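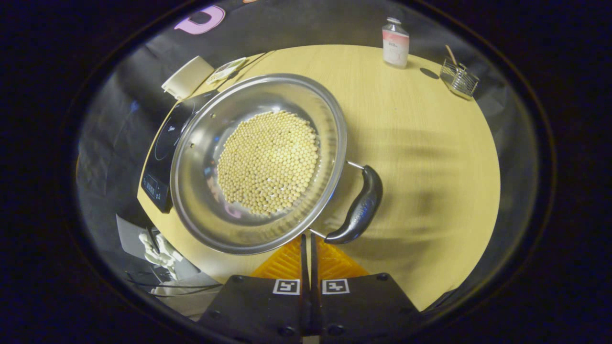

**R. Mekonnen**
*Equipment reviewer, Unanley Kitchen Notes*

9th June

# Todell countertop soy milk maker

The Todell is a single-vessel machine that grinds soaked soybeans, heats the slurry, and holds it at a simmer until the cook phase ends. Straining is done separately, through a mesh basket that sits on a supplied pitcher. I used it for three weeks, mostly for plain soy milk and twice for tofu. The comparison machine was my older Sellen, which has the same working capacity and a removable blade.

## Build

The jug is stainless steel inside with a plastic outer shell. The motor sits in the head, and the blade shaft, heating rod, and level probe hang down into the jug. Total working capacity is 50 fluid ounces. The minimum fill line is high, so small batches are not practical.

Fit between head and jug is good. The locking tab engages with a clear click and the machine will not start without it. The power cord is short and enters on the same side as the pouring lip, an odd choice that makes it hard to pour without unplugging first.

## Beans and soaking

All batches used the same lot of whole dried yellow soybeans, rinsed, sorted by hand, and soaked overnight in the refrigerator. The manual allows dry beans on the longer program. Results from dry beans were thinner and had a stronger raw smell, and I stopped using that program after the second try.

Sorting matters more with this machine than with the Sellen. The blade clearance is small, and a split bean caught under the guard will stall the first grinding pulse. A wide pan is better than a bowl for this step: spread the beans in a shallow layer, tilt it, and let them run past your fingers.

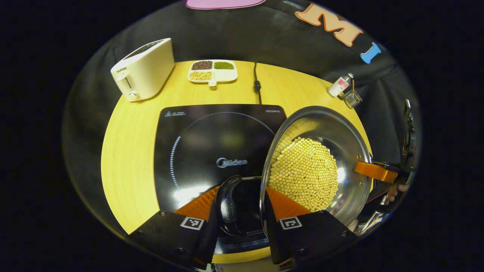 *Dried soybeans in a stainless steel wok.*

## Grinding and cooking

The grind is fine and even. Pulp from the Todell felt like damp cornmeal; the Sellen leaves visible skin fragments. On a standard batch the Todell gave 587 grams of strained milk on the first pass, before any rinse water was put through the pulp. The second pass is worth doing if the milk is for cooking, less so if it is for drinking.

Temperature control is adequate. The heater cycles on and off during the simmer and the foam probe cuts power before the slurry reaches the lid. I had one overflow, with the jug filled slightly past the maximum line. Scorching on the heating rod was light with soaked beans and heavy with dry ones.

Noise is the main weakness. The grinding pulses are loud and come without warning after long quiet periods. The end-of-cycle alarm cannot be turned off or turned down.

## Tofu

Milk from the Todell set cleanly with nigari. The curd was firm enough to slice after pressing, with a slightly sandy texture that I put down to the supplied strainer. Passing the milk through a cloth bag fixed it. Anyone buying the machine mainly for tofu should plan on a bag.

## Cleaning

Rinse the head as soon as the milk is poured. Dried residue on the level probe produces a false "full" reading and the program will not start. The blade does not come off, and the underside of the guard needs a narrow brush. The one in the box is too stiff to bend around the shaft; a bottle brush works.

## Rating

| Item | Score out of 5 |
|---|---|
| Grind quality | 5 |
| Noise | 3 |
| Cleaning | 3 |

The Todell makes better milk than the Sellen and is harder to clean. I am keeping it for weekly batches. Replacement strainers are sold separately, and the Sellen mesh does not fit.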